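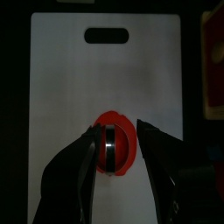
Ticket: Wrist view, red part on white board, grasp labels disagree
Project: Gradis
Opened by: Adanech Belay
Assigned to: Henok Woldegiorgis
Opened: May 21, 2020
Status: Open

Adanech Belay
The attached is from the wrist camera, fingers open on either side of the red part. The auto-labeler calls this "aligned, ready to close." I don't buy it. The left tip is already over the left edge of the red part and the right tip is still off the rim with white board showing in the gap. If we train on this as a good pre-grasp, we're teaching it to come in lopsided.

How many more like this are in the set?

Henok Woldegiorgis
The set has 3,446 examples. I pulled the ones with the white board and the label is the same on all of them, good or bad. It looks like the labeler only checks that the part sits between the fingers. It doesn't check the gaps.

Gebremedhin Hadgu
Could be the camera. If the mount is rotated a little, a centered gripper would look off-center in every picture. Please rerun the mount calibration before anyone touches the labels.

Adanech Belay
We reran it last time too, and the time before. Fine, run it.

Henok Woldegiorgis
Calibration rerun. Offset changed by less than a pixel. Not the mount.

Rahel Auer
Has anyone asked whether the labeler is even finding the red part? There's a tall black-and-silver band down the middle of it and I wouldn't trust the edge finder with that. It may be measuring from the band. The left tip is nearly touching the band and the right one isn't close, so you'd expect it to complain, and it didn't. Something else red over on the right side of the view as well.

Henok Woldegiorgis
Masked out the right side and ran nine examples again. Four changed label, five didn't. I can't explain the five.

Gebremedhin Hadgu
So masking helps. Let's ship the mask.

Adanech Belay
Four out of nine is not a fix. I'd like a person to go through the white board examples by hand, and I'd like them held out of the Proma training run until that's done. Tsehay has the review tool set up.

Tsehay Berhe
I can start on it. Need a rule for how uneven is too uneven, otherwise I'm guessing the same as the labeler.

Adanech Belay
Use this: a tip overlapping the part before close is a reject. Anything else you're unsure of, flag it and leave the label blank.

Status changed: Open to Waiting on review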